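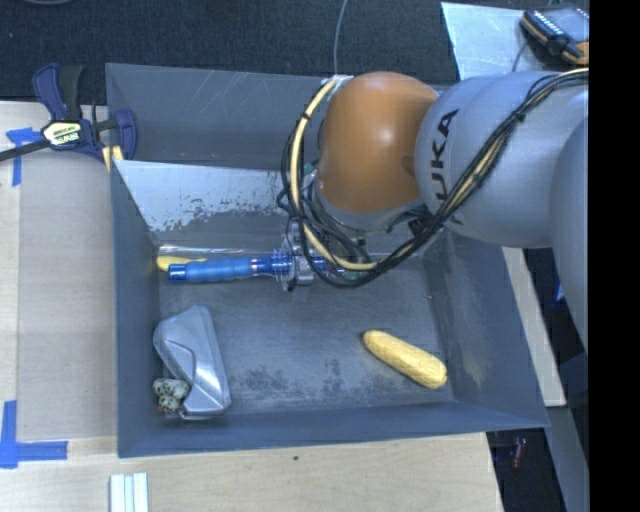
Fig. 1. Shallow sheet-metal bin with sloping walls on a wooden tabletop.

Unit 9: Surface Condition of Sheet Metal
7 October 2026
By the course office, Rilport

Scope. These notes cover bare and coated sheet in indoor service. Marine exposure is left for Unit 10.

1. Terms
Soil is any matter on the surface that can be removed without removing metal. A stain has reacted with the surface. A scratch is a linear loss or displacement of metal. Record the three separately.

2. Cleaning before inspection
Wipe with a neutral detergent, rinse, and dry with a lint-free cloth. Leave the part at room temperature for 30 minutes. Solvent is used only if a water-break test fails. On a clean surface the water film stays whole; on an oily one it pulls back into beads.

3. Scratch depth
Run the stylus across the scratch at right angles to its length. Take three traces and report the deepest. On coated sheet, compare depth with coating thickness. A scratch shallower than the coating is logged as cosmetic. A deeper one exposes the base metal and is logged as a corrosion site.

4. Corrosion rate by mass loss
Rate = K × W / (A × T × D), where W is mass loss in grams, A is area in square centimeters, T is exposure in hours, and D is density in grams per cubic centimeter. For millimeters per year, K = 87,600. Coupon set 344 in the lab manual was exposed for 2385 hours; use that value for T in the problem set.

5. Reporting
Give the alloy, finish, cleaning method, and number of traces. State units in every column. The Stinex worksheet from August has the wrong value of K and should be discarded.

Filed under: Course Handouts > Materials > Surfaces

Comments (3)

cunata_lab: Is A one face or the total exposed area?

rilport_notes: Total exposed area, edges included. Subtract the mounting hole.

benchtop9: Section 3 should give the stylus tip radius. My traces bottom out early on narrow scratches.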